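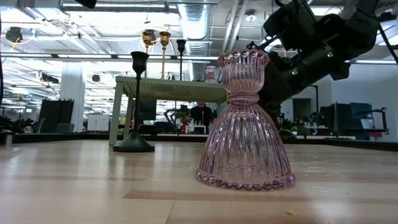
Travel writers wanted for short trips from Pullton

Prornorden is a small travel club in Pullton. We organise weekend trips for people who work in the week and cannot be away for long. Now we are looking for 5 members of the public who would like to travel with us in the autumn and write about it for our website.

What we offer

You get a place on one trip with two nights in a hotel, breakfast, and the coach or train from Pullton. The first trip goes to Busosthorpe, where we stay at the guest house of the Lukoševičius family. The other places will be told to the chosen writers in July. There is no salary for this, but we pay a fee of £11 for each day of the trip, so you can buy your lunch.

What we ask from you

After the trip you write one text of between 2000 and 3000 words. Please write it as you would tell it to a friend. If the train was late or the soup was cold, you may write this also. We correct only the spelling, and we ask you before we make a text shorter.

Who can take part

You must be 18 or older and live not more than one hour from Pullton. You do not need to have published anything before. English does not have to be your first language (it is not mine either). People who have travelled with us already can apply, but a new person will have the first chance. Staff of the club and their families cannot take part.

You may bring one other adult with you. This person pays the normal price and shares your room.

How to apply

Send us one page about a journey you remember well, long or short. Write also your name, your telephone number and which weekends you are not free. You can leave it at our office in Pullton, or post it to the same address with the words "Trip writers" on the envelope.

The last day for applications is Saturday, July 20, 2024. Vitalii Hladun and Tolera Alemayehu will read all the pages, and everybody gets a reply, also if the answer is no. If you have a question about wheelchairs, food or the rooms, please ask for Tolera at the office before you apply.

Vitalii Hladun
Prornorden, Pullton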